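Mikuš long-arm stapler, model 1133

Hand-operated saddle stapler for pamphlets, zines, meeting papers and short-run newsletters. Supplied by Clotthorpe Pamphlet Supplies to small presses, reading groups, bookshops and campaign groups.

The 1133 is a flat-bed stapler with an arm long enough to reach the fold of an A3 sheet, so it will bind an A4 booklet as well as the more usual A5 and A6. It takes standard office staples. The anvil is fixed and has a single closing pattern. There is no loop-staple option, and groups that file their back issues in ring binders should look at the Sernby instead.

Capacity is 10 sheets of ordinary copier paper plus a light card cover. An A5 pamphlet made from 10 folded sheets has forty pages, which covers most talks, conference papers and reprinted essays. The machine will sometimes drive a staple through more than this, but the legs do not close flat and the centre pages tear out after a few readings. Recycled paper is often bulkier than new paper of the same stated weight. If you print on it, test a full-thickness copy before collating the run.

Setting up

The back stop slides along a printed scale and locks with a thumb screw. Set it to half the length of the unfolded sheet, staple one copy, fold it and check that both staples sit on the crease. The scale is a guide only. Paper trimmed by a copy shop can differ slightly from its nominal size, and the stop should be reset for each new batch of stock.

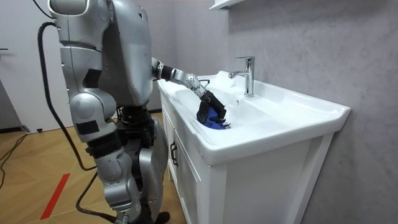
Staple with the cover facing up and the centre spread against the anvil, so that the legs close inside the booklet. Place the staples a quarter of the page height from the head and from the tail. Two are enough for A5. A4 titles with a card cover can take a third in the middle, though it adds noticeably to the time spent on each copy.

Fold after stapling. A bone folder gives a sharper spine than a thumbnail, and one is included in the box. Finished copies should be left under a weight overnight before they are packed -- freshly folded pamphlets spring open and will not stack on a stall.

Jams

Most jams follow from mixed staples. The magazine accepts part-strips, but strips from different makers vary in leg width and should not be loaded together. To clear a jam, release the spring catch at the rear, draw the pusher fully back and remove the bent staple from the front with the hook provided. Do not strike the head to free it. The driver blade is the only part likely to wear, and it can be replaced with a screwdriver. 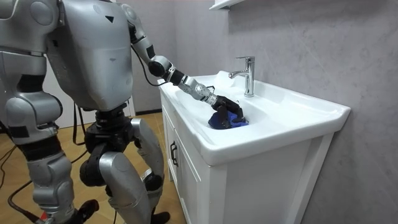 Tiziana Valentini writes that the back stop on her 1133 crept during a long session and the last copies came out with staples off the fold. She now marks the position on the scale in pencil and checks it each time she reloads. The thumb screw on her machine was sound, but grit had collected under the slide.

We would add that the slide should be brushed out before each run and left unoiled. Oil migrates to the bed and marks covers, particularly uncoated coloured card.

Choosing between models

The 1133 is intended for print runs that can be finished by one or two people at a table. For a first printing of a few hundred copies it is adequate. Groups that regularly produce larger editions will find the work slow, and the Hillby treadle stapler, which leaves both hands free for the booklet, is the better purchase. It is heavy and must be bolted to a bench.

In the box

Stapler with adjustable back stop
Box of 2000 staples
Bone folder
Clearing hook
Spare driver blade
Printed instruction sheet

Guarantee and repairs

The stapler is guaranteed for 3 years against faults in the arm, bed and magazine. The driver blade is excluded as a wearing part. Machines for repair should be sent without staples in the magazine, with a note of the fault and one badly stapled copy if available. Write to Boris Jireš at the workshop before posting.

Contact: Clotthorpe Pamphlet Supplies | Page revised 2024-03-19 | © Clotthorpe Pamphlet Supplies | Back to top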